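Is it worth packing our own kitchen stuff for a rental, or is the "kitchen starter kit" fee not a scam?
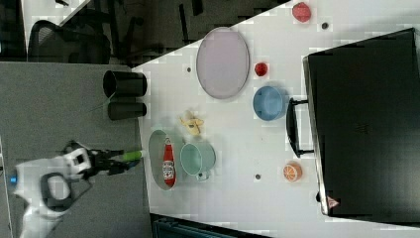

Suitcase, plates, bowl, mug, ketchup and the toy food

Posted in Travel with kids > Rentals and apartments
8 January 2018
by plainoatmeal

We have an apartment booked in Istcombe for 11 nights in February. Two adults, one three-year-old. The booking is through Soltalska, which we have never used before. The listing says "fully equipped kitchen" and shows a stove, a fridge and a kettle. Fine. Then I got to the last page before payment and there is an optional "kitchen starter kit" for $70, described as "everything you need to cook and eat from day one."

So my first thought was, what does fully equipped mean if I need a kit on top of it? I wrote to them and got back a paragraph that used the word "essentials" four times and did not name one single object. I asked again whether there would be plates. The second reply told me the kit is very popular with families. I bet it is.

Their reviews are no help. Half of them say "lovely kitchen" and I am fairly sure those people ate out every night. One says "bring a knife" and nothing else.

My thinking is that we already have to check a bag, so why not put in a few plates, a bowl, a mug or two and some basics and skip the fee. We own light stuff that doesn't mind being banged around. My sister thinks this is nuts and says you can buy plates anywhere. Maybe, but we land in the evening and there will be a hungry kid, and I don't know what is open.

What I want to know:

Has anyone had the Soltalska kit and can say what is in it?

If you packed your own, did you regret it?

Do ketchup bottles hold up in checked luggage? I have read "yes, always" and "never, not once" on the same website.

And is it dumb to bring play food? The three-year-old will not go to sleep without having served everybody dinner first. It weighs nothing but it eats up a lot of space.

The bag is a 27-inch one, so room isn't the issue as much as weight.

2 replies, sorted by oldest

grumbleford
Member, Parnerholm

I had the kit. Not in Istcombe, it was a Soltalska place in Parnerholm, and it was a year and a half ago, so take it for what it's worth. They may have changed it. I doubt they made it bigger.

It came in a cardboard box on the counter. I got two dinner plates, two glasses, two forks, two knives, two spoons, a can opener, a sponge, a small bottle of dish soap, salt, and a very thin nonstick frying pan. No pot. No bowls. No mugs, in an apartment with a kettle. We were four people. When I called about it I was told the kit is "per booking" and not per guest, and that this was in the terms. I looked, and it was in the terms, under parking.

The funny part is that the cabinets already had some plates in them. They didn't match and one was chipped, but they were plates. So I had paid for two plates to go with the five that were sitting there. I still don't know if that was stuff left by other guests or if it was the "fully equipped" part.

The number one thing I would do is make them answer in writing. Don't ask "is the kitchen equipped," because they will say yes. Ask "how many dinner plates are in the cabinet, how many bowls, is there a pot with a lid, is there a sharp knife." They dodged you twice, so send it a third time as a list and ask them to put a number next to each line. I did this for the next trip with another company, Haugland, and they sent me back a list the same afternoon. It was even mostly correct. There was no colander, but I can live without a colander.

On packing your own: I did that too, the second time. I packed too much. You will end up using one plate each and one bowl for the kid, because you wash them right after anyway. The things I was glad to have were a decent paring knife (checked bag only, obviously), a dish towel and a few zip bags. What I never touched: the cutting board, the second pan, the spices.

Weigh the bag at home. I don't believe any bathroom scale, so I weigh myself holding it and then without it, twice. If you're close to the limit take the mugs out first, they are the worst for weight unless yours are plastic.

Can't help on toys, mine are teenagers.

tiredatgate
Member

I will disagree with part of that. Asking for a written list is fine, but I would not plan around the answer. I had a list once from a rental and it was for a different unit in the same building. They were very sorry. We ate cereal out of a saucepan.

Here is how I look at it. $70 over 11 nights is a bit more than six bucks a night to maybe have forks. You could walk into a discount store and get plates, bowls and flatware for three people for $15, if there's a store like that nearby, and you can check that on a map before you go. You leave it all behind when you're done. The only gap is the first evening, and for that you need something to eat off of and something to eat with. That is one small bag in the suitcase and not a kitchen.

So for the first night: three plates, one bowl, one mug, forks and spoons, done. Put socks inside the mug and the bowl. Everybody says to do this and for once everybody is right, you get the space back. Stack the plates flat in the middle of the bag with clothes on both sides. I'd put them away from the wheels, because that end takes the hits when the bag gets dropped off the belt. I can't prove it, but the one plate I ever broke was at the wheel end.

Ketchup. You got two answers because both are true. A full new bottle with the seal still under the cap has never leaked on me. An opened one leaked on me both times I tried it, and one of those was inside a zip bag that I would have sworn was closed. The pressure change gets blamed for it, but I think it's mostly the flip caps getting knocked open. If you must bring an opened bottle, unscrew the cap, put a piece of plastic wrap over the mouth, screw it back down, tape the lid shut, then double bag it. At which point you should ask yourself if they sell ketchup in Istcombe. I would guess they do. If your kid will only eat the one brand, fine, bring it sealed. Also check the rules on bringing food in if you're crossing a border. Don't take my word or anybody else's here, look it up on the official page, these things change and old forum posts stay up forever.

Toy food: bring it, but pick. We let ours choose what fits into one shoe bag and she had to close the drawstring herself. Hard plastic fruit is hollow and you can't squash it down, so every piece is paying rent. Anything that comes apart into halves packs better if you nest it. And bring nothing you would be sad to lose, because there will be a piece under that couch when you leave. I found somebody else's plastic carrot under one and it came home with us, so I suppose it evens out.

One more thing about "very popular with families." Companies say this about anything with a fee attached. I had it said to me about a crib that had no mattress.

Comments on this reply

plainoatmeal
Thanks, both. I sent them the list with a blank next to each line like grumbleford said. They answered this time. Plates: "yes." Bowls: "yes." Sharp knife: "available in starter kit." So I guess we know where the knife went.

grumbleford
"Yes" is not a number. I would send it back.

plainoatmeal
I did. In the meantime I'm skipping the kit and going with the one small bag idea, plus a paring knife. I found a supermarket on the map around ten minutes' walk away, though the hours listed for it are different on two sites, so I'm assuming it will be closed.

tiredatgate
Smart. Pack crackers.

keyringdrawer
Late question, sorry. Does anybody know if Soltalska will refund the kit if you already paid for it and don't open the box? I added it before I saw this thread.

grumbleford
In my terms it was refundable up to 48 hours before arrival and not after, opened or unopened. Look under parking.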